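Work and Technology in Service Operations
Unit 6 Handout: Automation in the Dish Room and the Tray Line
Instructor: Shiuli Gazi
Reading for the session of Tue 15 June

Purpose of this unit

Units 1 through 5 dealt with automation in warehouses and on assembly lines, where parts are uniform and the pace of the work is set in advance. This unit turns to institutional catering. The main case is the central kitchen at Kilanar, which supplies meals to a hospital, two residential homes and a staff cafeteria. Students should read the case before class and come prepared to discuss the questions at the end.

The case: Kilanar central kitchen

Kilanar returns 1820 cups to its dish room on a full weekday. Before the change, the cups were sorted by hand after washing, checked for chips and residue, and set out on trays for the next service. The work was divided among three grades of employee: dish room attendant, tray setter and line lead. Most attendants had come to the job from other kitchen posts, and turnover was high in the evening shift.

Management approached Clomimbridge, an engineering firm, to study whether the setting of trays could be handed to a machine. The washing step was left out of the study. It was already mechanical, and the staff had few complaints about it.

Why trays of cups are a hard task

Cups look simple to handle. For a machine they present several difficulties. Clear and tinted material lets light through, so that edges are hard to locate. Faceted and textured surfaces scatter light in ways that differ from one cup to the next. A gripper that closes too firmly may crack a thin wall, and one that closes too lightly may let the cup slip. Cups placed close together leave little room for fingers of any kind.

The usual response in industry is to remove variety: one cup, one size, one color. Kilanar declined to do so. The residential homes use colored cups to help residents recognize their own places at the table, and the staff considered this part of good care. The machine would therefore have to work with a mixed set.
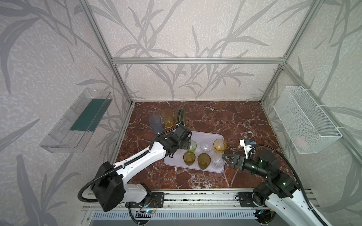 Arrangements with two arms have an advantage over a single arm in work of this kind. One arm can steady a tray while the other places a cup, or each can serve its own side. The cost is coordination. Two arms sharing one tray must be kept from meeting over it, and the rules that prevent this tend to slow both of them down. Students who have read the Thambiah report will recall the same trade-off in its section on shared benches.

What changed for the staff

The first effect was on pace. Attendants had been used to working in bursts, with short pauses between deliveries. Once part of the tray setting was automated, cups had to be supplied steadily, and the pauses became shorter. Obaidul Ranasinghe, line lead on the day shift, recorded this in his notes to management and asked that break times be fixed in the schedule. The request was granted in the second month.

The second effect was on skill. Tray setters took on inspection, fault clearing and restarting the cell after a stop. These duties called for training, and the written job description did not mention them. For a time, employees were doing new work at the old grade. The dispute that followed was settled through a revised grade with a training allowance.

The third effect was on contact. Tray setters had formerly spoken with the homes each morning about changes in residents' needs. Under the new system these changes were entered on a screen -- quicker, but with less room for the small remarks that had often prevented mistakes. The morning call was later restored for the two homes only.

Terms to know

Cell: the enclosed area in which a machine carries out its task.
End effector: the tool at the end of a robot arm, such as a gripper.
Task residue: work left to people after the main part of a job has been automated.
Regrading: formal review of pay and title when duties change.

Questions for discussion

1. Who should have been consulted before the study by Clomimbridge began, and at what stage?
2. Was Kilanar right to keep its mixed set of cups? Consider the residents, the staff and the cost.
3. Identify two examples of task residue in the case. Which grade of employee took on each?
4. Compare the handling of break times at Kilanar with the Cernever laundry case from Unit 4.

Written responses to question 3 should not exceed 262 words and are to be handed in at the start of class.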